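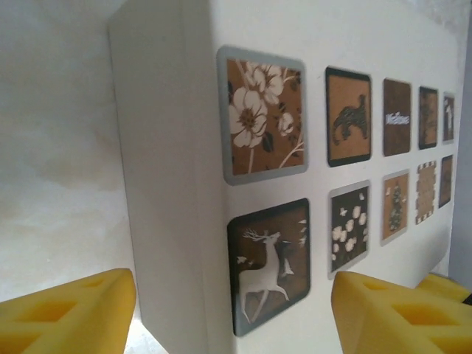
Review: Brelter foam-finger gripper, after a season on the gift box line

We pack gift boxes at Skondstead, mostly printed stationery and small homewares, and since January one of our benches has run a Brelter gripper on a Drudstead arm. The yellow foam fingers are the part I get asked about, so I'll start there.

They're soft and full of square pockets, and they give when they close. On printed cartons that matters. The deer and blossom design is the fussiest box we handle, with dark panels that show every scuff, and the old hard pads used to leave a dull line across the artwork. With the foam we've had 4 marked boxes in the last 1,000.

Upright boxes are its best work. Flat ones are slower, and anything with a loose lid still goes to a person. The fingers pick up dust and need a wipe at each break. A spare pair takes 11 minutes to fit, longer if the hex key has wandered off.

The wrist camera is fine under our lights. Seen at a steep angle, busy artwork confused it at first, and we had to re-teach that carton twice.

As for the people, there were 27 of us on packing before and there are 27 now, but the jobs have shifted. Less lifting and turning, more checking and clearing stoppages. Wenceslao Cervantes moved from the bench to looking after the cell and got a pay grade for it. Others found the change dull. Standing beside a machine waiting for it to stop is tiring in its own way, and we now rotate every two hours — that should have been in the plan from day one. My wrists are better. I talk to my workmates less during a shift, and I do miss that.

Training was one day from Zavala, the dealer. It covered the controls well and skipped the night crew entirely. They had to learn from us.

Good for printed cartons and sore hands. Ask about rotation and training before you sign. Four stars out of five.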